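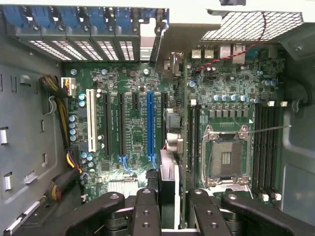
4. Adding an expansion card

Read this section once with the case closed, then again with it open. It takes most people 19 minutes, and most of those go to looking for a screw on the carpet.

The instructions cover the Closulberg tower with the server-style board. If you have the smaller Drallach desktop, turn to section 6, which is shorter and has fewer sharp edges in it.

You will need:

A Phillips screwdriver, medium
A saucer for screws (a real one, with a rim)
A lamp you can move
The card, still in its bag

Before you start

4.1 Shut down the computer from the operating system. Holding the power button until the fans give up is not shutting down.

4.2 Switch off the power supply at the back, unplug the cord, and press the front power button once. Any charge left in the supply drains away. Wait a full minute.

4.3 Unplug everything else and lay the tower on its side on a table, board facing up. Leave yourself room at the rear, where the card brackets go.

4.4 Take off the side panel and stand it somewhere you won't kick it.

CAUTION: Touch bare metal on the case before you touch anything else, and do it again every time you walk away and come back. Wool sweaters are discouraged. So are cats.

Choosing a slot

The slots stand in a row at the left center of the board. The white one at the far left is plain PCI, kept for older cards. The others are PCIe: two long black ones next to the white, then a short black one, a long blue one, and another short black one at the right end.

4.5 Match the card to the slot before you open the bag. A PCI card goes in the white slot and nowhere else. For a PCIe card, look up its length and lane count on the card's own sheet, then check them against the slot table in Appendix B. Do not go by color. Blue is easy to find, and that is all we are prepared to say for it here.

NOTE: A short PCIe card will usually work in a longer slot. A long card will not work in a short slot, however firmly you feel about it. Our support desk logged 2,359 calls last year, and Florence Fraser, who reads all of them, would like this sentence printed larger.

Opening the bracket

4.6 Find the vented gray cover that lines up with your slot. Count twice. Taking out the neighbor's cover does no harm, but you will have to put it back and pretend it was a test.

4.7 Release the blue plastic latch behind that cover. It should move under one thumb. If it doesn't, check that you have the right latch and try again from the other side – pliers are never the next step.

4.8 Lift the cover out and put it in the saucer. Keep it. An open gap at the back lets in dust and spoils the airflow.

Fitting the card

4.9 Move any wires that cross the slot. Two small bundles of blue wires run over the board just below the slot row, and they like to wander. Ease them clear with a finger. Don't pull, and don't tuck them under the card.

4.10 Leave the thick yellow and black power bundle on the left where it is. If it seems to be in your way, you are probably leaning on it.

4.11 Hold the card by its edges and lower it straight down, bracket end first, until the contacts rest in the slot.

4.12 Press evenly along the top edge until the card seats. This takes more force than seems polite. Stop if the board bends.

CAUTION: Keep your free hand off the silver finned heatsink at the lower left. If the computer was running recently the fins may be hot, and they were never meant as a handrail.

4.13 Close the latch. If it won't close, the card isn't fully down, whatever it looks like from above. Go back to 4.12.

4.14 If the card needs its own power lead, connect it now.

Closing up

4.15 Tip the saucer and see what is left in it. One slot cover is correct. One slot cover and a screw means a few more minutes with the lamp.

4.16 Refit the side panel, stand the tower up, and reconnect the cords, power last.

4.17 Switch on. If the computer doesn't find the card, shut down and repeat from 4.2, reseating the card before you blame it. Drivers are covered in section 5.

Section revised 7 September 2023 by Farzad Hassanpour. Step 4.15 added at the request of his vacuum cleaner.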